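Print this section | E-mail this article

4.2 Working rules for the shared bench

Before going further we ought to say something about how the rules in this section came to be written down at all, as they were never meant to be published. They began as a sheet pinned beside the Vondetti cell, added to in pencil whenever one of us had been caught out, and by November the sheet had grown to two sides and was being copied by colleagues at Flornstead for their own bench. What follows is a tidied version, and we offer it in the hope that others will find it as useful as we have – and will write to us where they disagree.

The first rule concerns hands. A person may steady the chassis while the arm is working inside it, but only from the outside of the case, and only with the arm held to its reduced speed of 30 mm per second. The person at the case must also have the stop button within reach of the free hand.

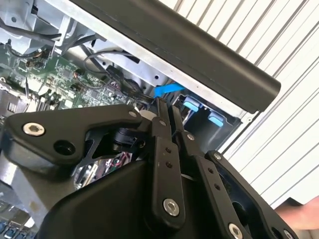 We were slow to settle on that speed, and tried 40 for a good while. It was perfectly comfortable for those of us who had used the cell for months, but visitors tended to snatch their fingers away, and a startled person is a poor judge of where the edges of a metal case are. The slower setting costs us a little time on each release tab and we have grown quite used to it.

The second rule is that every part has a named resting place before the job begins. Loose parts on a slotted bench soon go astray, so processors and memory modules go into the fixture tray (Figure 6), and the operator checks the layout against the Arkumo job card before the arms are enabled.

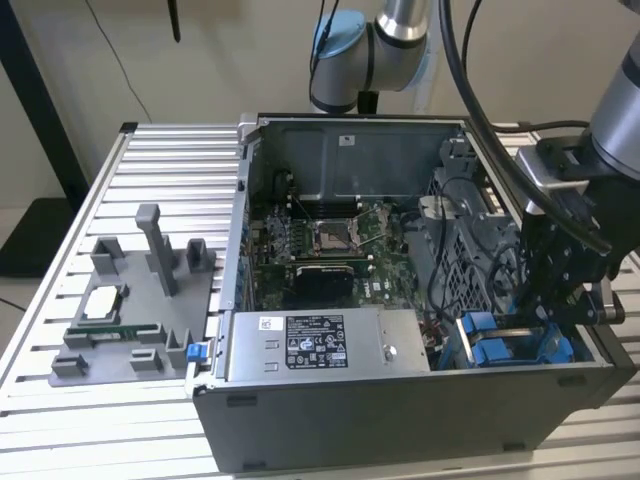

Figure 6. Desktop computer and fixture tray on the bench.

One reader of an early draft, Gatchalian, felt that the second rule asked too much of small workshops, where the mix of machines changes by the hour, and wondered whether a plain padded box would serve just as well for anything the arm is not going to pick up again. We think this is fair, and have softened the wording to allow it.

The third rule deals with drives. Once the jaws have closed on a caddy, the grip is not to be opened by hand, however awkward the angle looks. The operator pauses the arm, looks for anything caught on the cage, and then either resumes or backs out along the same path.

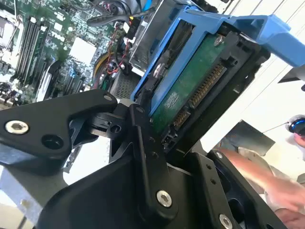
Backing out is nearly always the kinder choice. Of the 76 pauses entered in our log, most were dealt with in this way, and we would encourage others to keep such a log from the very first day, even if it is only a notebook on a string. We also ask that cables near the drive bay be looked over again after every pause, which takes a moment and has spared us a good deal of bother.

Contact the authors | © 2025 Vondetti | Back to top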